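Natville Home Forum > Kitchen and Pantry > Storage

Thread: Open bins for potatoes and eggplant, sorted or mixed?

archie_shearer
Sorting vegetables on the bench before they go on the pantry shelf. One kind per bin, no lids. Potatoes are packed tight, eggplants have room. Is white plastic acceptable for potatoes, or does it pass too much light? 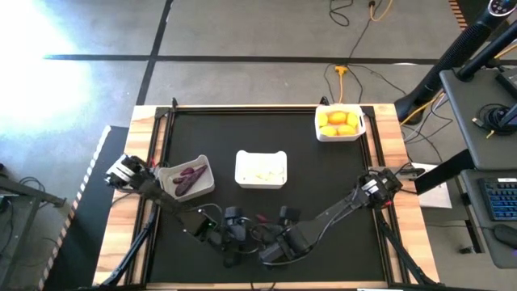 Last edited by archie_shearer in October, 4 edits

n_makori
Light depends on wall thickness. Hold the bin up to a lamp. If you can see your hand through it, move the potatoes to a dark cupboard. Greening starts at the skin.

paloma.m
Disagree on the bin being the issue. The top is open, so the wall hardly matters. Put a cloth over it. I would also spread the potatoes out. Five touching in a small bin trap moisture.

n_makori
Cloth is fine. Spreading is unnecessary at that quantity if you eat them within 9 days.

geum_ga
What about translucent bins? I have a set from Stidine and can see the contents without pulling them off the shelf.

archie_shearer
I have a gray one on the same bench. Good for onions. Slightly raised rim, easy to grip.

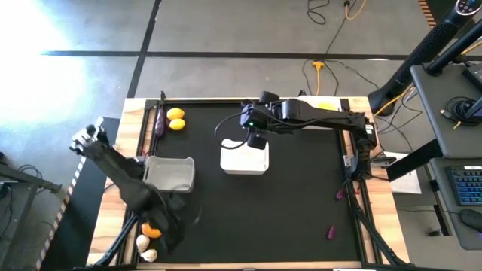

Bench with the white box and the gray translucent one

paloma.m
Not for potatoes. Keep the gray one for eggplant and use it up within 4 days.

geum_ga
Eggplant at room temperature or in the fridge?

n_makori
Room temperature, out of the sun. Cold pits the skin.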